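Why Does Wood Have Stripes?

I love this question, and kids ask me it all the time! Those wavy lines on a table or a door are called grain, and they were made while the tree was still alive.

Every year a tree puts on a new layer of wood, just under its bark. In spring it grows fast and the wood comes out pale. In summer it slows down and the wood gets darker and tighter. Pale, dark, pale, dark – there are your stripes!
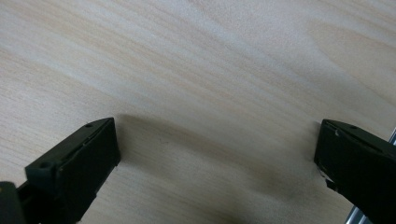

Now, if you cut straight across a trunk, you get rings, like a target. Cut it the long way and the rings turn into lines. And if your saw just skims the side of a ring, you get big swoopy curves (my favorite kind).

I once counted 105 rings on a stump near Culau. It took me all of lunch, and I lost my place twice.
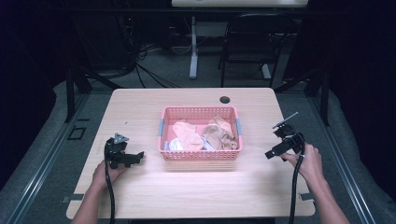

Some trees get much, much older than that. My friend Birutė Hunt has a slice of an oak on her wall, and she stuck a pin in the ring for the year her grandma was born. You can try it too! Find a stump, start at the bark, and count one dark line for each year until you reach your own birthday.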